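Jiria puts robots on bed-making and folding, and keeps its whole crew

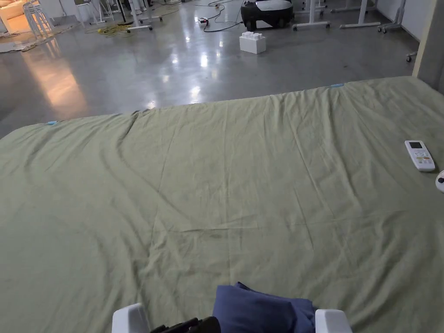
A folded navy cloth on a green sheet at Jiria's practice floor in Siltitz.

SILTITZ, February 2019 – Hi, I'm Hòa Tạ, and I run operations at Jiria. We look after furnished rentals all over town, 2290 beds at last count, and I started out making them myself. So when I say I'm excited about our new folding and room-reset program, please believe that my lower back is excited too!

The short version: starting in March, two robot stations go to work in our Doãn Street building. They'll fold the small stuff (washcloths, napkins, cleaning cloths) and put loose things back where guests expect to find them. Our people keep the big sheets, the final check and anything a guest asks for in person.

I know what you want to ask, because my own team asked it first. No, we aren't letting anyone go. All our housekeepers keep their hours and their pay, and six of them have moved into trainer jobs with a raise. They spend part of each shift guiding the grippers by hand, fold after fold, and they are tough graders. Corners matter to these folks.

Lợi Vũ has been with us longer than I have and now leads the trainers. "I thought I'd hate it," Lợi told me. "Then I got to argue with an engineer over how you fold a washcloth, and I won."

Some things are still slow, I'll admit. Soft cloth is hard, and wrinkled sheets are harder, so we're sticking with small pieces for now. The early shift also asked for a later start once the stations are up, and we said yes (6:30 had few fans). We're still working out who covers the phones in that first half hour.

The software comes from Climora, whose crew has put up with a lot of my questions. Thank you, all of you!

If you'd like to visit the practice floor or talk with the trainers, call the Jiria office in Siltitz and ask for extension 2329. It rings at my desk, and I do pick up, though mornings are best.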